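The sponsor's flyer says the students at Halstead are "teaching robots to restock the emergency room." I had the flyer folded in my coat when I went to see Lieselotte Kohlhase, who runs the course, and I put it on her desk before I had taken the coat off. She read it and pushed it back across to me.

"I didn't write that," she said. "They're teaching a pair of simulated arms to put a thing in a tray. Some of the time it goes in the tray."

It was March, and the robotics course had the long room at the end of Jang Hall, where the heating is either on or it isn't. There are 17 students this term. Most of them are second-year engineers, with a few from nursing who signed up after a talk in the fall. I had come expecting machinery. There were laptops, coats over chairs, and a whiteboard with a grid of initials on it showing who had the fast computer and when. The robots are all in software, a simulator called Ovel, and the students work them with handheld controllers or, if those are taken, with a keyboard and a great deal of patience.

I asked Kohlhase why a robotics course had no robot in it.

"Money, first of all. A pair of real arms, and somebody to fix them, would eat what we have for several years. And then you'd have one station, and everyone else would be standing in line. In Ovel everybody can have the station. They can break it and load it again." She thought about it some more. "I don't pretend it's as good. I learned on real ones. You learn different things when a motor is getting hot."

The task this term was chosen by the class, with some steering. Two arms stand at a table. On the table there is a shallow red tray and a number of pale, bulb-shaped devices along the lines of the squeeze bags that ambulance crews use to push air into a patient. The arms are supposed to pick the devices up and lay them in the tray. It sounds like nothing. I said that to a student named on the whiteboard only as R.T., and he handed me the controller.

I didn't get one. The grippers are narrow and the devices are all curves, with a fat end and a fussy end, and I kept closing the fingers on air. R.T. told me to come at it from straight above and go for the middle. I came at it from straight above and it spun.

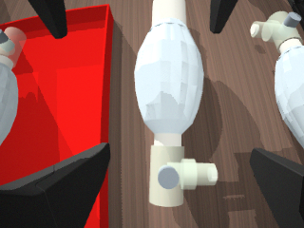 Kohlhase had been watching from the next table and was kind enough to wait until I put the controller down. The shape, she said, was the whole argument for picking it. Her last class had stacked blocks, and by the fourth week everyone could do it and nobody had learned anything about grasping. A block forgives you. A round body with tubing at one end makes you decide where you are going to hold it, and if you decide badly the fussy end swings around and you have to decide again.

I wondered how much of that trouble was real trouble and how much belonged to the software. A real squeeze bag is soft. You can pinch it. The ones on the screen looked as if they had been folded out of stiff paper, all little flat panels, and when I bumped one it moved like a solid lump.

"That's fair," she said. "They're rigid in our version. Soft bodies are slow to compute and the students' machines would crawl. So yes, we took out the softness, and the softness is a big part of what makes the real object what it is. I tell them that in the first week and I tell them again when they write the report. Whether they put it in the report is another question."

Did they, last year? "A few did."

The course runs in two halves. In the first, students drive the arms themselves and record every attempt. In the second, they feed the recordings to a learning program, which tries to copy them, and then everyone finds out what it picked up. By the time of my visit the class had pooled 285 recordings. I asked what happened to the bad ones, and this turned out to be a sore subject. One group had been deleting any attempt where the device slipped. Another group had kept everything, including a run in which, by their own account, somebody had gone for a sandwich and left the arms hanging.

Kohlhase made them argue it out in front of each other. The group that kept only clean runs had a program that moved beautifully until something went wrong, and then had no idea what to do, never having seen anything go wrong. The group that kept everything had a program that hesitated. She would not tell me which she preferred. She did say the sandwich run had been taken out.

I have written about enough school projects to be wary of the phrase "it works." So I asked for the number. She gave it to me without looking anything up: 42 percent, for the best group, with the devices placed at random. I asked what it was when they were not placed at random.

"Higher. A lot higher. You'll notice that isn't the number I gave you."

I did notice, and I noticed too that the flyer uses the other one. The flyer comes from Tremitz, a local firm that supplies storage carts to clinics and pays for the fast computer. Their representative comes in at the start and the end of term. I have no quarrel with a firm paying for a computer. But "restock the emergency room" is a long way from a tray on a table, and a parent reading it would be entitled to think something was about to be delivered. When I pressed Kohlhase on that she grew a little stiff. The college needs the computer, she said, and she had asked for the wording to be changed, twice, and had been told it would be looked at.

"What I object to is that it makes the students' work sound silly. If you promise the emergency room and you show a tray, people laugh at the tray. The tray is hard."

We went and sat with a group of three who were having trouble with the two arms getting in each other's way. One arm is fixed toward the back of the table and the other toward the front, and both want to be over the middle, where the work is. Their idea had been that one arm would fetch and the other would tidy up inside the tray. On paper it was an elegant division of labor. On the screen the elbows kept arriving at the same spot.

A tall student, who had clearly explained this before, said the trouble was that each arm had been driven by a different person, and the two people could see each other. "So we were cheating. I'd look over at her hands and wait. The program can't look at her hands."

I thought that was the best thing anybody said all afternoon, and I told Kohlhase so. She agreed, and added that it had taken them three weeks to figure out and that she had known in the first. I asked whether it might have been kinder to mention it. "Kinder, sure," she said.

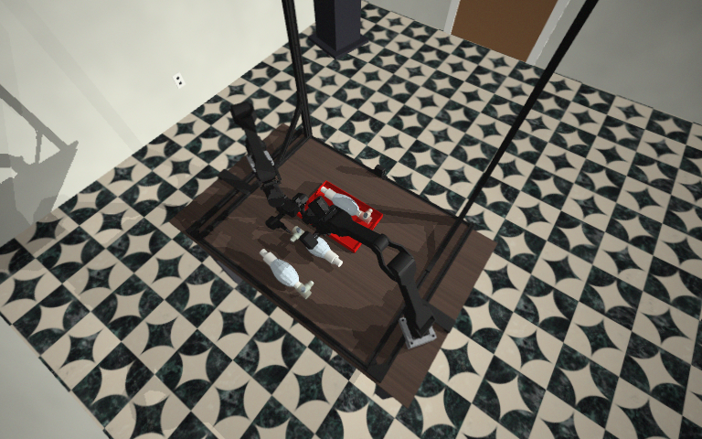
Why use two arms at all, if one could do the job?

"One could do most of it. We use two for the coordination problem, and the course description promises two-arm work. If a group wants to park one arm and finish with the other, I allow it, but they have to say so in the report and they have to compare."

One group has done that. Their single arm did better than anyone's pair, a result that was received with some bad feeling. I read their draft report. It is four pages long and a good page of it is about lighting. They had changed the direction of the lamp in the simulator, out of curiosity, and their program, which works from camera pictures, became noticeably worse at finding anything near a heavy shadow. Nothing on the table had moved. They do not really explain it. They show a table of results and say they would like to look into it, and I would too.

My own doubts are mostly about what any of this turns into. The nursing students were the ones I most wanted to hear from, and I got ten minutes with one of them by the coffee machine. She had signed up thinking she would be advising on real supplies. She has spent the term adjusting camera angles. She didn't sound bitter about it. She did say that in the hospital where she has her placement, the bags come sealed in plastic, and the plastic is slippery, and the drawer sticks, and nobody had asked her about any of that until the course was well underway. When she brought it up, the others wanted to add a drawer. It was too late in the term to add a drawer.

I took this back to Kohlhase. She wrote "drawer" on a pad that already had quite a lot written on it.

"She's right. I should have had them go and look at a supply room before they built anything. I assumed they'd do it on their own." And next year? "Next year, if I have the same hours, yes. I don't know yet that I have the same hours."

The course is up for review, it seems, along with everything else in the building. She was reluctant to discuss it and I didn't get much further. She would say that enrollment had been good and that she did not expect enrollment to decide it.

Before leaving I asked her whether she would trust one of these programs, any of them, with a real arm and a real bag. Tremitz has talked about lending a used pair of arms over the summer — talked about it, she repeated — and the students are naturally keen to see their work move something with weight.

"I'd try it with my hand on the stop button," she said. "I'd expect it to fail. The camera will be a bit off, the table will be a different height, the bag will squash. I'd want them to write down how it failed, in order, with times. If they can do that properly I'd give them the grade."

R.T. had the fast computer until five. He was still at it when I went past, coming down on the middle of the thing from straight above, and he didn't look up.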